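27 Aug 2019
Clullora trays, sponge blocks, black table

Picked this up again after the Zedcombe people insisted the shallow tray is fine for the sponge blocks. I have my doubts. A lidless box with walls that low keeps things together only as long as it stays put, and they want it to replace the old Manninen bins. Order on the table is for 300 of them.
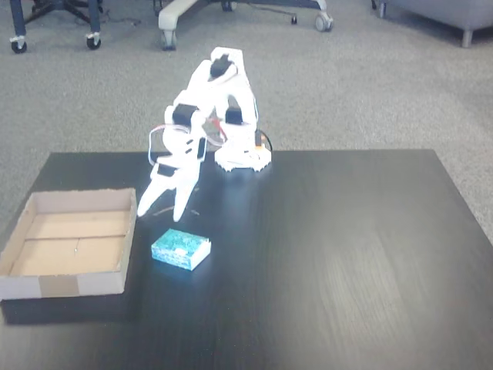 The spec sheet says the tray weighs 83 g. Ours didn't, but the kitchen scale drifts, so I won't make a fuss until I've borrowed a better one. Cardboard is ordinary. The seams in the floor bother me more than the walls do -- that's where the last batch went soft.

Also the table. Whoever picked a black top for sorting work never had to look at it under these lights. Glare all over one side, and dark bits vanish on it. Skullora quoted 714 for a matte one. No thanks.

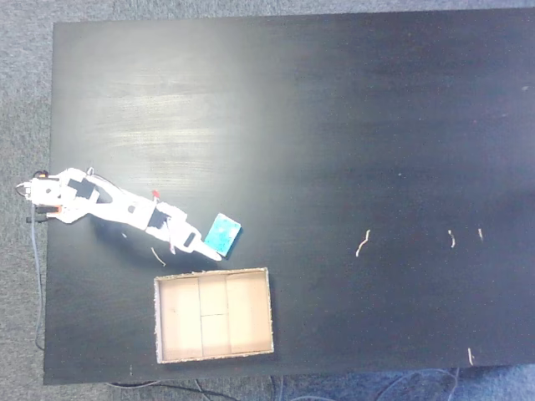
Rim is already fraying a little and I'd like to know what it looks like by September. Zedcombe calls that "cosmetic". Maybe. They said the same about the bins.

Tape on the outside wall: leave it on for now, don't peel, it takes the white face with it.

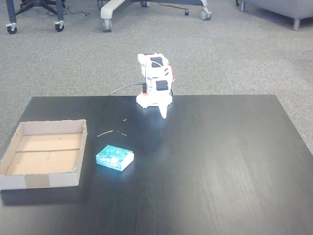

Open tray on the black table, tape on the front wall.

To do: weigh again, ask Clullora for the thicker board, hold the order.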